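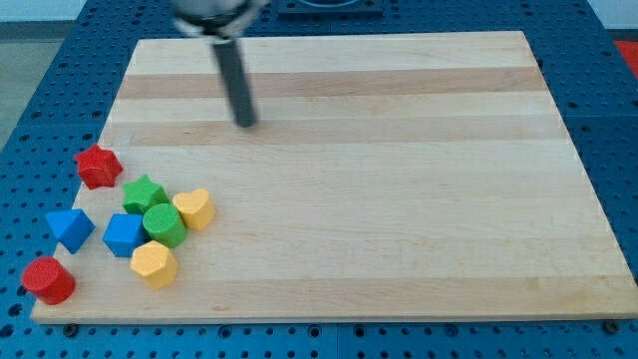 Striped board, pale strips with two darker bands.

How I oil a chopping board (and keep it looking decent)

I bought my first proper board at the Notley craft market and ruined it within a year by leaving it in the sink. Please don't do that! Oiling is dead easy and you only need a rag, some food-safe mineral oil and an evening when you won't want to chop anything.

First, wash the board in warm soapy water, both sides, and stand it on its edge to dry. I leave mine overnight. If it smells of onion (mine always does), rub it with half a lemon and some coarse salt before you wash it.

Next, have a feel of the surface. Any fuzzy bits want a light sand with fine paper, always along the grain. Wipe off the dust with a barely damp cloth and let it dry again.

Now the nice part. Pour on a puddle of oil, more than you think, and spread it with the rag. Do the ends as well, they drink up loads. Wait 20 minutes, then wipe off whatever is still sitting on top. I give a new board 3 coats with a night between each, and an old one gets a single coat when it starts to look chalky.

Don't use olive oil or sunflower oil, as they go sticky and start to smell. Ask me how I know.

Spread your oily rag out flat outdoors to dry before you bin it. I'll do a post on beeswax polish in October, once I've got hold of some more wax.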